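Ticket: Play kitchen set – pieces missing or wrong color, table surface
Opened by: Carola Albers
Site: Dellcombe playroom
Supplier: Distico
Status: Open, waiting on supplier
Last updated: May 10, 2026

1. What was reported

The parts list that came with the set does not match what we have on the table. Two of the greens are different. The spatula is a grayish sage and the colander is mint, and the list says "green utensils, matching" for both. Distico's first reply was that all green parts come from the same batch and that I was probably looking at them under warm light. I carried both to the window. They are still different greens.

Also reported: the lid for the frying pan is missing. Distico says the pan never had a lid. The list says "pan w/ lid." One of these is wrong and I would like to know which before I sign anything.

2. What I tried

Step one was the reply I always get, which is to check the box again. I checked the box again. I also checked the bag the box came in, the shelf with the Reuter puzzles, and under the radiator. No lid.

Step two, they asked me to lay the pieces out and compare them with the list one line at a time. I did not see how that would make a lid appear, but I did it. The strawberry and the ketchup went by the gray plate, the pan on the left with the spatula across it, and the colander on the right with the cup beside it.
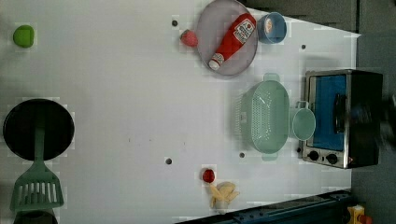
3. What matches and what doesn't

Colander and cup: these match each other, so somebody over there can get a color right when they want to. The cup has a loop handle and the list calls it a "beaker." I let that go.

Frying pan: black, as listed. No lid, as already stated.

Spatula: slotted, as listed. Wrong green, in my opinion. Distico calls it "within normal variation." I asked what the normal variation is and have not had an answer.

Plate: gray. The list says gray. Fine.

Ketchup: red with a white cap, fine. The catalog page has it with a green cap, but I was told the catalog is from September and has been "refreshed" since. The list doesn't give a cap color at all, so I have nothing to hold them to.

Strawberry: fine.

4. The table

Separate problem, same ticket, because Distico closed the other one without asking me. There are small holes in the tabletop. My question was whether they are meant to be there. The first person said they were for the Skudinau shelf attachment. The second person said the Skudinau shelf clamps on and needs no holes. I then asked for the drawing of the tabletop and was sent a drawing of a bench.

I don't mind holes. Crumbs and modeling clay will end up in them and I can live with that, but if plugs are supposed to come with the table then I want the plugs. It was suggested that I cover them with tape. I have used tape on playroom furniture before – it lasts about 20 minutes.

5. Supplier's proposed fix

Distico has offered to send a second spatula "from current stock." I said yes, but I expect the same sage one back and have told them so. They also offered a credit for the lid, while still saying there was never a lid. I have asked them to put that in writing.

Restarting the order on their website, which was also suggested, does nothing except log me out. Tried it 2 times.

6. Still needed before this can be closed

One spatula in the mint green, or a corrected list that says sage.

A lid for the frying pan, or a corrected list without one.

The right drawing for the table, and plugs if the drawing shows any.

Please do not mark this as resolved when the parcel ships. I will update the ticket myself after I have opened it.

C. Albers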